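The laundry rule I'd write first

I've read a lot of safety documents for home robots, and I have a complaint. They're full of good advice about stairs, stoves, pets and kids, and then you get to laundry and there's a line like "the robot shall interact safely with household appliances." Okay! And how does it do that? Which door does it touch first? What does it do with a sleeve that's still hanging out when the door is about to shut?

I write test procedures at Lorkix, a small outfit in Pernville, and for most of this year my procedures have been about washing machines. So I have opinions, more of them than my coworkers would like. The draft that set me off this time is the Wukura guide, which runs to 33 pages and has been going around since August. It's a decent piece of work. I agree with most of it. But I think it was written by people who picture a robot doing laundry as one smooth motion, basket to drum, and anybody who has stood next to one knows it's a pile of small decisions, each of which can go a little bit wrong.

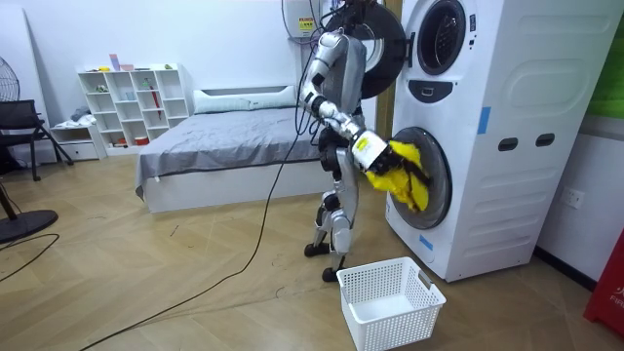
Tessa Brandvold

Take the plain business of a cloth and a drum. A gripper has hold of one bit of fabric, and the rest of the fabric goes wherever it likes. Some is in the drum, some is over the rim, some is hanging down where you'd rather it wasn't. A person deals with this without thinking – you stuff it, you sweep a hand around the rim, you look. The Wukura guide says the item must be "fully transferred," and I've watched grown adults argue over what that means while the towel in question lay half in and half out.

My version would be boring. Nothing crosses the rim. The robot lets go, pulls its hand all the way back, looks at the rim from bottom to top, and only then goes anywhere near the door. If it can't see the whole rim it moves its head or its feet until it can. I'd allow up to 2 tries at tucking a stray corner and then I'd want it to stop and ask somebody. We used to let ours keep trying, and the third and fourth tries were where the weird stuff happened: a sock dragged back out, a door nudged, an elbow someplace it had no reason to be.

And while we're on the floor plan, cables. Plenty of robots in test rooms still run with a cable trailing across the floor, and the guide mentions tethers exactly once, in an appendix. I'd move it up front. Before every run, a person walks the cable from one end to the other with their eyes on it. It takes maybe a minute. I know it feels silly when you did the same walk right before lunch. Do it anyway, please, because I've been the one who stepped back without looking.

Then there are doors, which is where I really start to bore people at parties.

A stacked machine has two of them, and they don't stay out of each other's way. Swing the top one out and it's a big round thing sticking into the same air the robot needs for its head and shoulder. From the robot's own camera it can fill up a good piece of the view, and meanwhile the other door is sitting down there closed and looking perfectly available.
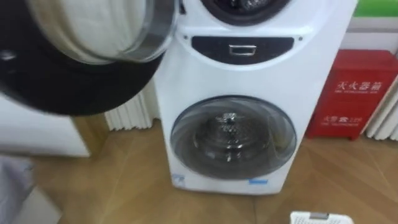

Upper door swung out to the left, lower door closed.

What I want here is something the guide doesn't have at all, which is a spoken or logged state for each door before the arm moves. Upper open, lower closed. Say it, write it down, blink a light, I don't care how. What I care about is that the person standing by can hear it and go "nope" if it's wrong. The folks behind the Doolan checklist do a version of this for kitchen cabinets and it's great, you pick it up in an afternoon. Laundry needs it more, if you ask me, with all that curved glass around.

Glass is a whole subject by itself. The doors are tinted, they're shiny, and whatever's in the drum comes through in bits and pieces. You see a streak of color and it could be something left inside, or a reflection of the thing you're holding. I can get fooled by it standing there with a cup of coffee and two working eyes. So "the robot shall verify the drum is empty" is fine as a sentence and hopeless as a procedure unless somebody adds the words "with the door open."

I went back through my own notes before writing this and pulled out 73 runs where we'd logged a drum check. The ones I trusted were the ones done with the door open and the head lowered. The ones done through the glass had a lot of question marks in the margin, in my handwriting, and in a couple of cases the word "shrug." 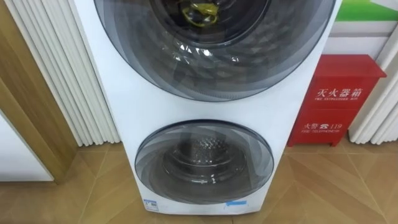
What I'd leave to the people in the room

Now the other side, because I can hear my boss saying I'd turn a load of towels into a rocket launch.

I don't want a rule for everything. I don't want anybody telling me which hand to use, or what height the basket should sit at, or how the robot should fold its fingers around a door. Those things change with the machine and the robot and frankly with the day, and when you freeze them in a document you get people following the document while the arm scrapes along a hinge. The Wukura guide has a table of approved hand positions for round doors and I'd cut it. We tried working from it and kept finding ourselves one inch off from where common sense would've put us.

What I'd keep is what the hand is allowed to do once it's there. Touching the rim of a door is fine. Pushing is fine, gently. But if the door hasn't moved in 10 seconds, the hand comes off. It shouldn't lean harder and it shouldn't hunt around for a new spot on the glass. It comes off, backs up, and announces the state of both doors again from the start. On a stack this matters double, as the edge of one door can sit right up close to the other and a push meant for one can end up in both.

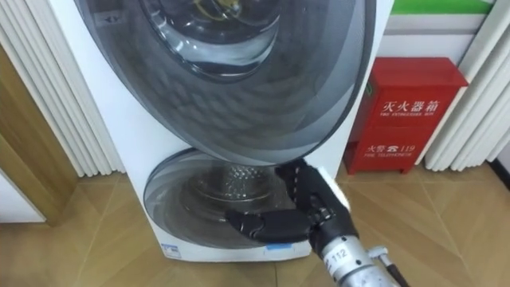
A hand at the rim of the lower door, with the upper door just above it.

I'd also keep one that has nothing to do with laundry. If there's a fire extinguisher in the room, a clear path to it is part of the setup, and the basket doesn't get parked in front of it "just for this run." I've parked a basket in front of one. Everybody has. It goes on the pre-run sheet, next to the cable walk.

Somebody at Wukura will probably write back to say the next draft can't have this level of detail or it'll be twice as long. Maybe so! I'd trade them the table of hand positions and most of the glossary. I've already marked up my copy, and the laundry page has more of my pencil on it than their type. I'm sending it in as soon as I find a bigger envelope.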